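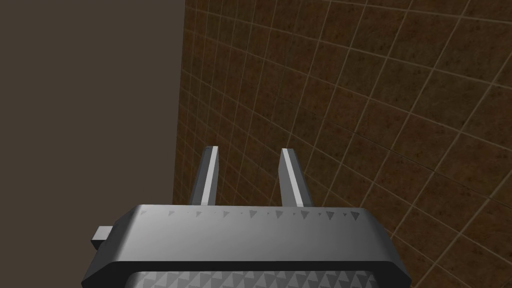

## River road stays closed after Leltwood landslide

The road along the river north of Leltwood will stay closed until at least the end of June, the district roads office says. A hillside gave way there early on Tuesday after three days of heavy rain and covered both lanes with mud, rock and fallen trees.

Two people were treated for minor injuries. Their delivery van was caught at the edge of the slide and pushed against the guardrail. A passing driver helped them out through the rear doors, and both went home from the clinic the same afternoon.

Weidong Meng, the district engineer, said crews have cleared a path wide enough for emergency vehicles, but the slope above it is still moving. Sensors placed near the top recorded small shifts on two nights this week. Heavy equipment will not go back in until the ground has been stable for 8 days in a row.

"We could open one lane sooner if we wanted to take a chance on it," Meng said. "I don't want buses under that hill."

The slide also broke a water main. The utility counted 2,929 homes without running water on Tuesday evening. Service is back for all but 600 of them, most on the east bank and in the streets above the old mill. Water trucks are parked at the Melnyk Bridge lot and behind the fire station from 7 a.m. to 8 p.m. Bring your own containers. Residents whose water has come back should boil it before drinking until the notice is lifted.

Nine families from the houses closest to the slope are staying with relatives or at the high school gym. Yasaman Ahmadpour, who runs the shelter there, said there are enough beds and blankets for now. The kitchen is short of baby formula and diapers, and both can be dropped off at the side entrance on Carver Street.

The detour goes over the ridge and adds 40 minutes to the trip into town. School buses are leaving early, and the evening route has been combined with the one from the lower valley. Trucks are not allowed on the ridge road after dark.

Elie Tannous, who grows apples just north of the closure, said the longer drive is hard on his workers. Two of them have been sleeping at the farm during the week. He lost a storage shed and part of a fence but no trees.

The district council will hear a report on the slope at its next regular meeting, including the cost of a retaining wall that was proposed after a smaller slide four years ago. That wall was never funded. The meeting starts at 6:30 p.m. and is open to the public – written questions can be left at the front desk of the district building until noon that day.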